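Skateboard decks, old drawings, and a long walk through Chisholm

I have been meaning to write this up since June, and every time I sat down to do it I ended up sanding something instead. So pour yourself some coffee, because I am going to take the scenic route (my regular readers will be nodding along at that one).

Some of you will remember the Simamari series, the set of painted decks I started when my hands were too sore for big canvases. The idea was simple enough. I wanted to take the swirly, many-eyed creatures out of my old sketchbooks and put them on something with a curve to it, something that would throw the light around a little. A deck is a wonderful shape for a creature. The nose wants to be a head, the tail wants to be a tail, and the middle is just a long belly you can fill with scales for as many evenings as you can stand!

I finished 27 of them. My favorite is still the green one with the ladder of moons down its back, and I am sorry to say I sold it, and I think about it more than is sensible. 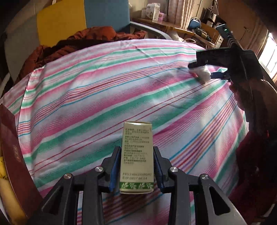

Sylvie MacPherson wrote in to say that the moons one was her favorite too, but she wished I had left the wood grain showing through on the others, the way I did in the early Bramwood pieces. Sylvie, you are right, and I knew it while I was priming them. I got nervous about the paint lifting and put down two solid coats of white, and the grain went under and never came back. On the next ones I am going to try a clear sealer and thin washes of acrylic, and let the wood do some of the talking.

Now, the show. It was up in Chisholm, in the long room over the frame shop, and the walk from the bus took me past every mural in the old part of town. I had the time, so I stopped for all of them. There is a heron on the side of the bakery that has faded to almost nothing except the legs, and I stood there a good while wondering whether anybody should touch it up. I hope they leave it be.

Zachary Tremblay helped me hang everything, and we argued very happily over whether decks should go straight up and down or at a slant. He won, so they went at a slant, and they looked like a school of fish going by. We used fishing line and tiny eye hooks, and I dropped more hooks between the floorboards than I care to admit. A teenager came through with his own beat-up board under his arm and spent most of the afternoon drawing my creatures on the back of a flyer. I would have given him a deck if I'd had the nerve to offer.

A few odds and ends for those who asked:

Prints. There are small ones of the first nine creatures, on heavy paper, signed on the back.
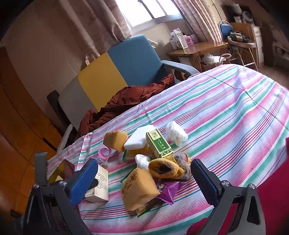 Paint. I use Flerer acrylics for the flat color and a paint pen for the outlines. The black pen takes ages to cure, so give it a full week before you varnish or it will smear on you.

Riding them. Yes, you may! They are real boards and I drilled them for trucks. The belly will get scraped up something awful the first time you try a rail, and I would love a photo when it does.

Commissions. I am taking a handful over the winter. Tell me an animal and a color and then please let me wander off with it, as I am no good at all at following a drawing that somebody else has made.

I still have a stack of blank decks leaning by the back door, and the sketchbook is open to a sort of owl with antlers. The antlers run right off the nose of the board at the moment, so tonight I am going to redraw them smaller and see if he still looks cross.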